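Free Throws at Home and Away: A Study of One Season in the Givport Women's Basketball League

Project report, Sport Statistics course
Kiros Belay, Chepkoech Kioko, Shewit Habte
Supervisor: Sarla Tyagi 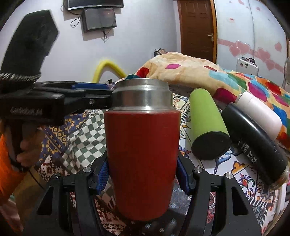 The question of our project came from a game that two of us watched in the hall in Henare. The visiting team missed five free throws in the last minutes and lost by three points. The people next to us said that it is always like this in Henare, that the crowd there is too close to the basket and the visitors cannot concentrate. We wanted to know if this is true, and if it is true also for the other halls of the league.

1. Introduction

A free throw is a good object for a student project. The distance is always the same, no defender is in front of the shooter, and the result is written down for every single attempt. If the home crowd has an influence on players, we thought that we should find it there more easily than in other parts of the game.

We had two questions:

Do home teams make a higher share of their free throws than visiting teams?
Do players of both teams shoot worse in the fourth quarter than before it?

Before we started, Kiros expected a clear yes for the first question. Chepkoech, who has played as a guard for Grirnar for two seasons, expected no difference at home and a large difference in the fourth quarter. Shewit did not want to guess.

2. The league and the data

The league has eight teams, and every team plays every other team once at home and once away. This gives 56 games in a season. The score sheets are kept by the league secretary, Mr. Rigoberto Nava, who let us copy them in his office on Tuesday afternoons. Two sheets could not be used. One was missing from the folder, and on the other the second page was filled in with pencil and later erased. So we worked with 54 games.

In these games we found 1,998 free throws. For each attempt we wrote down the game, the team, home or away, the quarter and the result. We did not write down the names of the players, because we had promised this to the clubs. Overtime was played in three games, and we put these attempts together with the fourth quarter.

Each sheet was entered by one of us and checked by a second person. At the beginning we made many mistakes with technical fouls, which are written in a different column on the sheet. After the first nine games we stopped, corrected everything and started again with a written rule for this column. It cost us almost two weeks.

3. Results

Home teams made 700 free throws and visiting teams made 542. This looks like a very big difference, and when we first saw it we were quite excited. But the home teams also had more attempts. When we calculated the percentages, the home teams made 63 percent and the visitors made 61 percent. With the number of attempts that we have, a difference of two points can easily happen by chance. Our test (two proportions, level five percent) did not show a significant result.

The fourth quarter was more interesting. In the fourth quarter, including overtime, there were 783 attempts, and 59 percent of them were made. In the first three quarters together it was 64 percent. This difference is significant in the same test. It appears for home teams and for visitors, and it is nearly the same size for both.

We also looked at single halls. In Henare, the hall which gave us the idea, the visitors made a slightly higher share than they did in the league as a whole. In Kastberg the visitors had the lowest share, although the crowd there is small and sits only on one side. The numbers for one hall are small, so we do not want to explain them.

4. Discussion

Our answer to the first question is that we could not find an effect of the home hall on the accuracy of free throws. What we did find is that home teams go to the free throw line more often. There can be several explanations. The referees may call more fouls against the visitors, the home teams may attack the basket more, or the visitors may be behind at the end and commit fouls on purpose to stop the clock. From the score sheets we cannot separate these explanations. Ms. Tyagi suggested that we remove the last two minutes of every game and calculate again, but the sheets of this league do not show the minute, only the quarter.

For the second question the result agrees with what Chepkoech expected from her own experience. She thinks that tired legs are the main reason, and that a shot in the fourth quarter is often too short. Shewit thinks more of pressure. To compare the two ideas, one would need to look at close games and clear games separately. We tried this with games which ended with a difference of five points or less, but only 13 games were left and we did not trust the result.

5. Limits of the project

We have only one season and one league. The same players shoot many times, so the attempts are not really independent, and our test treats them as if they were. A team with one very good shooter can move the whole percentage. It would be better to use a model with players in it, which we learned only at the end of the course. We also had no attendance numbers, so "crowd" in this report means nothing more than "home hall."

6. What we would do differently

We would ask for the score sheets earlier. We would also write the rules for data entry before the first sheet and not after the ninth. If another group wants to continue this work, Mr. Nava has told us that the sheets of the two seasons before are in the same cabinet, and our table with the column rules is in the course folder.

Thanks

We thank Mr. Nava for his time and for the use of his copy machine, and the clubs in Kastberg, Grirnar and Henare for answering our questions by e-mail. Ms. Tyagi read two earlier versions of this report and corrected our use of the test in section 3.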